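The historian has spent four years reading the household accounts of the rulers of Kuna, a hill kingdom that lasted until its last queen gave up the throne. We talked in the reading room at Pestmont.

"People ask about the battles," she said. "I mostly read about grain."

The accounts run to 2318 entries. The longest covers a royal wedding with 700 guests.
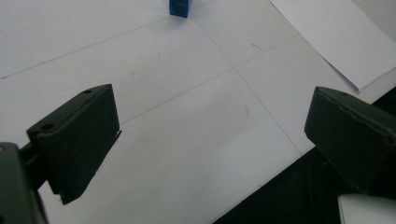
*A white tabletop and the dark green fingers of a gripper.*

She thinks the second king, crowned as a boy, has been judged too harshly. "His uncle signed everything for the first four years. You can see the handwriting change."

The capital moved to Tilta late in his reign. She doesn't know why. "The clerks only wrote down what the carts cost."

Her next job is the tax rolls, which start in September.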